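Bench notebook, November, started 7:40 a.m.

Fading test on the Puvonness ink, carried on from the last two pages. The claim we were handed is that the black holds for 80 years behind ordinary window glass. I would like to know who waited.

Set up as before: paper strips on the white table, half of each strip under card, lamp overhead on the long setting. Checked the lamp with the meter before starting and again after coffee. The readings didn't agree and I don't like it. Either the lamp drifts or the meter does, and I have no third thing to check them against.
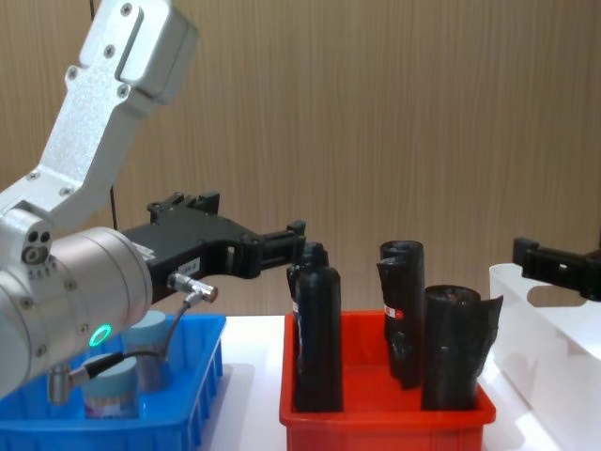
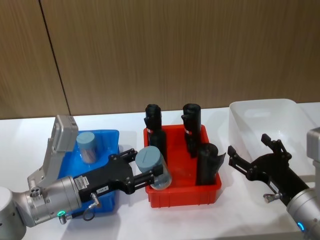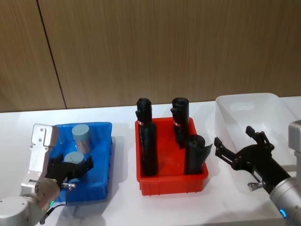
White table, wood-grain wall behind.

Dean Horrocks wrote in the margin of the last entry that I am being unfair to the ink, that a lamp at this distance heats the paper as well as lighting it, and that some of what I call fading could be the sheet going yellow underneath. Fair point. I had put a control strip in the drawer but not one in the warm and dark, so I can't separate the two. Adding a foil-wrapped strip beside the others today.

Strips now running:
Puvonness black on the cheap copier stock
Puvonness black on cotton paper
Omau black on both
Foil-wrapped strip, Puvonness on copier stock
Drawer strip, untouched

600 hours is where the leaflet stops its graph. The line is suspiciously flat up to there and then there is no more line. No mention of the paper used, no mention of humidity, and the vertical axis starts well above zero. If I drew a graph like that Rhun would send it back.

The Omau sheet is a bit better. It gives the paper weight and admits that the blue shifts. It still makes the jump from lamp hours to years with one multiplication, as if a living room were a lamp turned down. Light in a room comes and goes, the air gets damp, people open windows. I don't believe the conversion for either ink and would leave years out of our write-up altogether.

Compared strips by eye against the gray card at noon. Cotton looks unchanged. Copier stock has a faint brown edge where the card ends, but I was looking for one, so that counts for little. Ryota Furukawa should do the next reading without being told which strip is which. Numbers on the backs only, list stays in my drawer.

Also, strip 9 has a thumbprint on it. Mine, probably. Left it in with a note.

To do:
borrow the other meter from Owen
ask for the paper used in the leaflet test (asked once, got the leaflet again)
move the fan so it isn't blowing on the cotton side
new gray card, this one has a coffee ring

Lamp left on overnight, door shut. Next reading in the morning, Ryota's eyes.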